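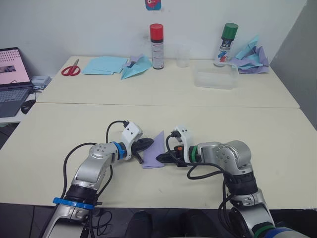

The line I got wrong in last year's budget was fingers. I had priced the second arm, the second gripper, the controller license and a spare power supply, and then written "misc. tooling" with a small number next to it, because everything that touches the work felt like a detail. It is the part that wears out. With both grippers closing in on a folded cloth as small as the lavender one on the front table, the two sets of black fingers end up working very close together, and any play in a fingertip shows up as a missed pinch or a dragged corner. So this year the fingers have their own line, and I'm working outward from there.

Some context for anyone who hasn't read the earlier posts. This is a two-arm bench for handling soft, flat things: cloth, paper, eventually thin film. It is paid for partly by me and partly by Svenja Hollenstein, who has the room and the electricity bill. The budget runs from February, when her accounts roll over, so anything I want before summer has to be on the sheet by then.

Fingers first. Arnov sells a finger set for 349 dollars. That's for one gripper, which I missed on the first reading of the price list. I want three sets: one for each side and one on the shelf. That comes to 1,047. With the two bags of mounting screws they don't include, at 4 dollars a bag, the total is 1,055. I asked whether there was a discount for three and was told there was a discount for ten.

Junpei Murakami thinks I should print my own. I have tried. Printed fingers are fine for paper and poor for cloth, at least with the plastics I can run at home, because the tip rounds off and the pinch gets vague. A printed body with a bought pad might work, and I've put 70 dollars down for pad material to find out. If it does, the third set comes off the order.

Cables next. I don't like how mine are run. They loop down from the gripper housings alongside the arms, and every time I change a program I have to think about whether the slack is still enough at full reach and still out of the way when the arms fold in. Rüegg makes a clip-on guide that would solve most of this. I haven't priced it properly because they want a diameter for each link and I keep forgetting to take the calipers with me. For now it sits on the sheet as a line with no number, a thing I tell other people never to do.

The tables are staying. I looked at a one-piece bench from Wimbridge so that I could stop working in front of a seam, and it's a good bench, but the seam sits behind the working area and costs me nothing in practice. What the second table does cost me is discipline. It fills up with scissors, paper and spray cans, and a stray sheet is only harmless until a program sends an arm further back than usual. A shelf would fix that for less than a bench would. Shelf goes on, bench comes off.

Then there is the service contract. Brevthorpe offers one that covers both arms, with a yearly inspection and a loaner if a joint fails. Konrad Holzer has had it for years and likes it. I did the sums again and still come out against. My arms run a few hours in the evening at low payload. The contract is priced for people running shifts. I'd sooner hold the same money as a reserve and spend it on a joint if one goes — with the understanding that a joint failure would then mean weeks of downtime, and I accept that. Svenja has agreed to the reserve on the condition that I don't raid it for cameras.

Which leaves cameras. I want one. It's not on the sheet.

Order of purchase, as it stands: pads, then two finger sets, then the shelf, then the cable guides once I've measured, then the third set if the pads disappoint. I'll post the actual invoices when they come in, including shipping, which I have once again left out.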